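White haze on a wooden table after oiling, sand it back or wait?
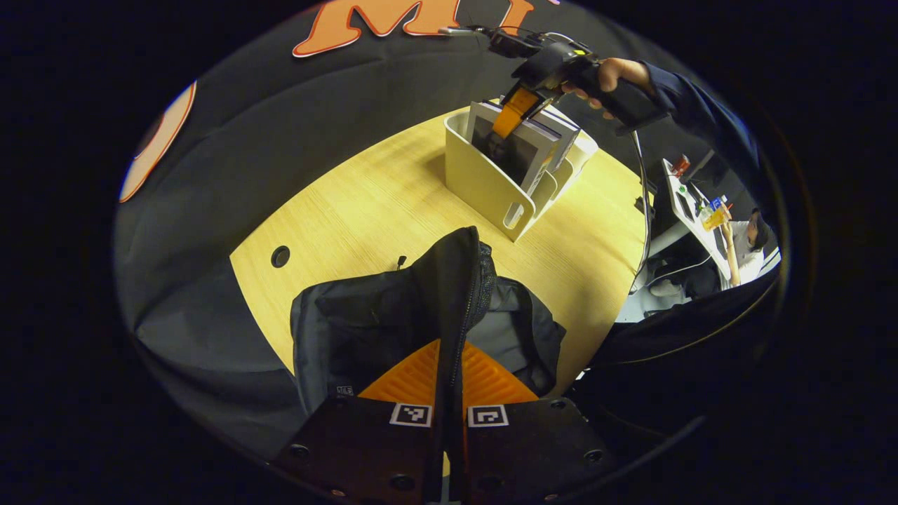
Light wooden table, fine straight grain, curved edge.

Asked in Furniture and Finishes, 76 views

I bought a secondhand table from a shop in Winditz in February. The seller thought it was ash but was not sure. I sanded it by hand with 100 grit, then 180, wiped it down with a damp cloth and put on two coats of Bedoya hard wax oil. The first coat looked fine. The second went on the next morning, and by evening there was a dull white haze on part of the top. It does not wipe off with a dry cloth.

The room is an unheated back room that gets down to 13 degrees C at night. I put the oil on with a brush and did not wipe off the extra because the can was hard to read on that point. The surface is not sticky but it feels slightly rubbery if I press a fingernail into it.

Do I have to sand the whole thing back to bare wood, or will it clear up by itself? I need the table in use again fairly soon and would rather not start over.

Answer 1 (accepted)

You put it on too thick and the room is too cold. Hard wax oil should be wiped back within 15 minutes or so of going on. What is left on top dries very slowly and can turn cloudy, and a fingernail going in means it is still soft underneath.

Do not sand yet. Soft oil clogs the paper and you will end up with smears. Try this first:

Move the table somewhere warmer, 20 C or more, and leave it there for three days.
Take a white non-abrasive pad, dampen it with mineral spirits, and rub the hazy area along the grain. Open a window.
Wipe with a clean cotton cloth until the cloth comes away dry.
Leave it overnight and look at it in daylight from a low angle.

If the haze is gone, put on one very thin coat over the whole top and wipe it off again. If it is still there, let the table cure for up to two weeks and then sand lightly with 220 grit. You will probably not need to go to bare wood.

Lay the used rags out flat outdoors to dry. Oily rags in a pile can heat up and catch fire.

Comment: Thanks, I will move it to the kitchen tonight. Does the underside need the same treatment?

Reply: Only if you oiled it. One thin coat underneath is a good idea anyway – it helps the top stay flat.

Answer 2

Could also be the damp cloth. If you oiled before the wood was dry you may have trapped water. I had this on a shelf in Clukovby and a hair dryer on low took most of it out. Test a small spot near the edge.

Answer 3

I never got on with oil. I used Grerkcombe satin varnish on mine and have had no trouble with it. You would have to strip the oil first though.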